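Vondero Residents' Help Board
Laundry and Shared Rooms

Red towel and white items: may they be collected together?
Posted by Lacey Lightfoot

I would like to confirm the procedure for laundry gathered in the partitioned lounge. A red towel was handled together with something white. 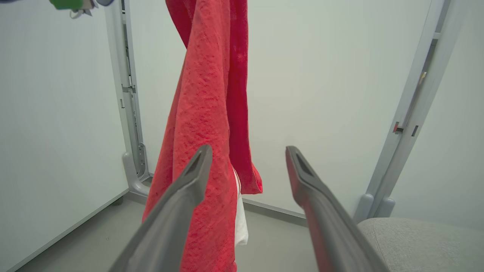
Red towel, with white fabric showing beside it.

The guidelines do not say whether a single lined basket is acceptable. Please advise.

Urs Leitner
Reds should be washed separately for the first 3 washes. One basket may be used for collection if the items are dry. Please sort them before loading and keep the basket clear of the sofa.
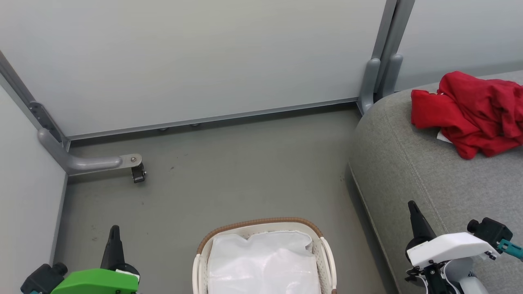 Lined basket on the lounge side, red item on the sofa.

The liner should be replaced after each collection. Residents are also asked to leave the floor along the partitions free of laundry. 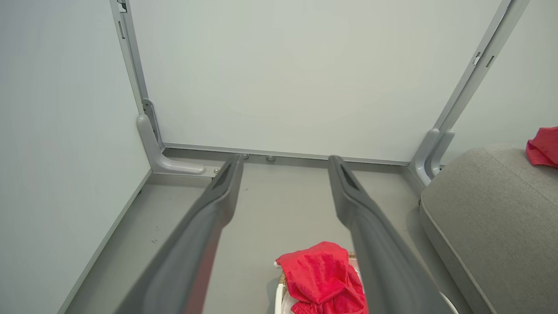
Damp towels belong on the drying rack in the utility room, which is open until 9 p.m.

Schnyder
Agree with the above. I use cold water for everything and have had no trouble so far.

2,827 views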